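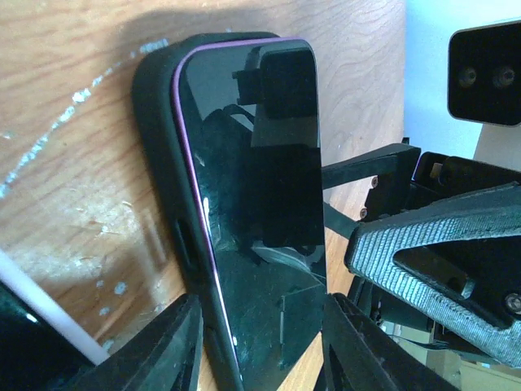 4.3 Setting the wrist-view segmentation for reflective objects

The Mameck perception node segments each wrist stream before the grasp planner runs. Default thresholds are tuned for matte parts. A phone with its screen off returns the gripper's own reflection, and the node may report the dark shape in the glass as a second object. Enable the self-reflection mask before planning any grasp on glass.

1. Stop the planner. Leave the camera drivers running.
2. Open the Flimar console and select the wrist stream.
3. Set mask_self to on and min_region to 507.
4. Restart the node and wait for status READY.

Note: min_region is in pixels. Values under 118 let smudges and highlights through.

4.4 Assigning object IDs from the fixed view

1. Select the fixed stream and run assign_ids once with both arms stationary.
2. Check that each phone has its own ID, including any held off the table.
3. Lock the IDs.
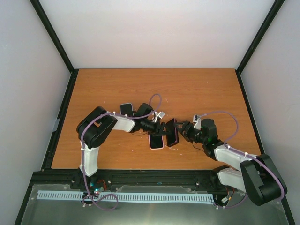 Figure 4-2. Fixed view: one phone between the grippers, two flat on the table.

Caution: Do not unlock IDs while a gripper is closed. The tracker drops the held object and the planner treats its space as free.

4.5 Edge-on grasps

1. Set grasp_mode to edge.
2. Set the force limit to 15 and the close rate to 40.
3. Keep the contact region clear of raised button covers. 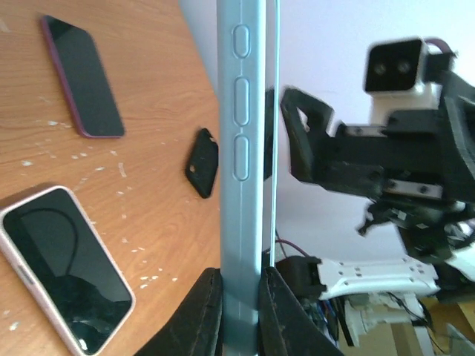

Figure 4-3. Wrist view: light blue case held near its lower end, button covers above the fingers.

If the planner returns NO_EDGE, repeat 4.3 from step 3.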